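I watched the cable panel on the Conder town meeting over coffee, and I barely recognized the night I sat through.
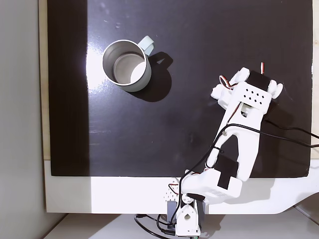

Prevulix wrote back to me within the hour: they filmed the one guy who yelled and skipped everybody else.

And yep, 281 people signed in - the anchor called it "a handful"!

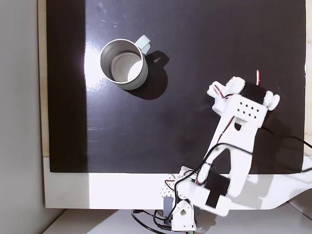
2 min read

I don't need reporters to agree with me (my own family doesn't). I just want them to stay past the first 200 seconds. 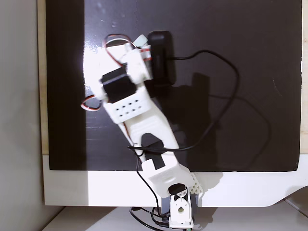
Wannasri: I quit watching in September and read the minutes now.

Stusa: Same coverage every election, left or right.

Contact | © 2026 | Back to top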